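Bedoya Play Kitchen Unit, Light Blue

Reading time: 5 minutes

The Bedoya is a play kitchen for use in nurseries, preschool rooms, family waiting areas and toy libraries. It is supplied by Sasolon through the early years equipment catalog and may be ordered by any registered setting. The unit combines a cooking surface, an oven, a microwave, storage at two levels and a writing surface for lists in a single piece of furniture.

This page sets out the features of the unit, its placement in a room, the accessories that may be used with it and the terms of supply. Settings that already hold an earlier model should read the section on replacement parts before ordering.

General description

The unit is finished in light blue with gold handles. The upper section carries an open shelf, on which plates may be stored upright, and a black microwave with a dark display and a row of white buttons. Between the microwave and the counter is a backsplash panel patterned in the manner of stained glass, in yellow, green, teal, navy and purple. The panel forms part of the back of the unit and is not sold separately.

The counter is white. A black control strip with two gold stove knobs runs along its front edge. The oven is directly below, and its door opens by means of a curved gold handle. A further compartment with a dark window is fitted under the oven and is generally used for baking trays or spare pans.

To the left of the oven is the cabinet, which has a long vertical handle. Its door bears a black label headed SHOPPING LIST, with four ruled lines. Children who are not yet writing may draw on the lines, and staff at several settings write the list with the group at the start of the session and leave it in place until the afternoon. The lower front carries a printed ice and water dispenser.

Placement in the room

The Bedoya may stand on the floor or on a firm, level table or desk. Where it is raised, the height should be chosen so that the smallest child in the group can see the whole of the counter. The surface beneath must extend past the unit on the working side, as the cabinet door swings forward and needs clear space in front of it.

The back of the unit should be placed against a wall or a fixed partition. Fabric-covered partitions are acceptable, provided that the unit is secured to the partition rail and the fabric is left free. The two anchor straps supplied must be used in every case.

A space of 700 millimeters should be kept clear in front of the oven. This allows two children to use the cooking surface and a third to reach the cabinet. Settings with less room available are advised to place the unit in a corner, with the cabinet side toward the open floor.

Accessories

The unit is supplied with plates and one lidded cooking pot. Play food is ordered separately. The vegetable set, item 652, is the one most often chosen with this kitchen, and its pieces fit inside the pot with the lid closed. The breakfast set, item 983, contains larger pieces and is better suited to the oven and the lower compartment.

Védís Oddsson, who advises settings on home corner equipment, recommends that a new unit be introduced with very few accessories – the pot, a small number of plates and one kind of vegetable. Further items may be added over the following weeks as the children begin to ask for them. Her notes on setting out a home corner are available from the catalog office on request.

Real kitchen utensils may be used with the Bedoya if they are light and have no sharp edges. Glass, ceramic and cast iron items must not be used, and no food or liquid should be placed in the oven or the microwave. Neither appliance contains any heating part.

Care and cleaning

The painted surfaces should be wiped with a soft cloth and a mild soap solution, then dried. Abrasive pads will dull the finish on the handles and should be avoided. Chalk may be removed from the list label with a dry cloth. The stove knobs pull off for cleaning and should be pressed back until they click.

Hinges should be checked once a term. A door that no longer closes evenly can be corrected by turning the upper hinge screw a quarter turn, and the tool for this purpose is taped inside the cabinet on delivery.

Replacement parts

Handles, knobs, hinges and shelf pins are held in stock at the Hondholm warehouse. Cabinet and oven doors are made to order. Requests should be addressed to Drita Bošković and should state the model name, the part required and the side of the unit on which it is fitted. Parts for the earlier Bedoya, which had a plain backsplash, are still available, but the doors of the two models are not interchangeable.

Supply and trial

The catalog office has placed 2,597 play kitchens of all models with settings in the region. Deliveries are made from Hondholm, and the unit arrives in two cartons for assembly by two adults. Settings near Zutisville may see an assembled unit by appointment with Edin Popescu, in the mornings only. The showroom closes for stock checks in April.

A unit may be returned within one term if it proves unsuitable, provided that all parts are present and the cartons have been kept.

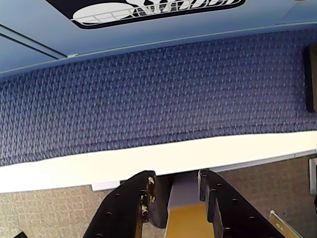
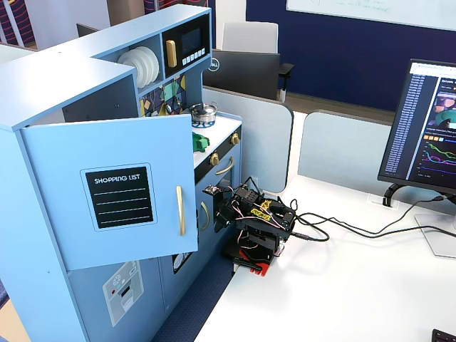 Can the oven door be reversed so that it opens from the other side?

The oven door is fixed at the factory and cannot be reversed. The cabinet door can be ordered with its hinges on either side, and the choice should be stated on the order form, as it cannot be changed after delivery.

Related items

Vegetable set, item 652
Breakfast set, item 983
Anchor straps, pair
Hondholm low table, white
Bedoya replacement knobs and handles
Setting out a home corner: notes by Védís Oddsson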